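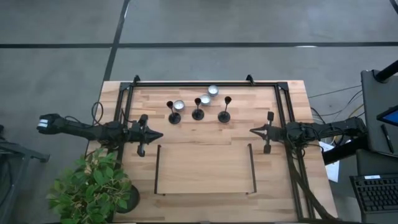 OK, slide one, hi everybody. Wait for the coffee people to sit down. Then the blackout story, quick version: June, the whole street goes dark, I have 20 guests coming and a lasagna half done. (Pause, they usually laugh at the lasagna.)

So I want to talk about how we ate before electric light, and why dinner kept sliding later once we had it. My great-aunt's diary from Kulalum has supper at 3 in the winter! Three! She wanted the dishes washed while she could still see them. Read the bit about the goose if there's time, skip it if not. 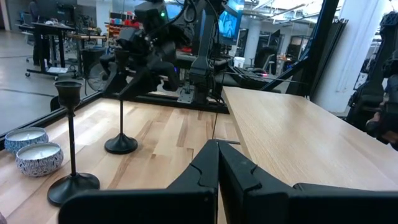 Ankit Awasthi wrote to me after the Kemen talk that his family did the opposite, they waited for dark on purpose so the field work got every minute of daylight. Love that, and it kind of wrecks my theory, so say so. Ask for hands: who eats before six?

Next slide, the Bjarnason letters. Go slow, the handwriting is awful. Box 704 if anyone asks.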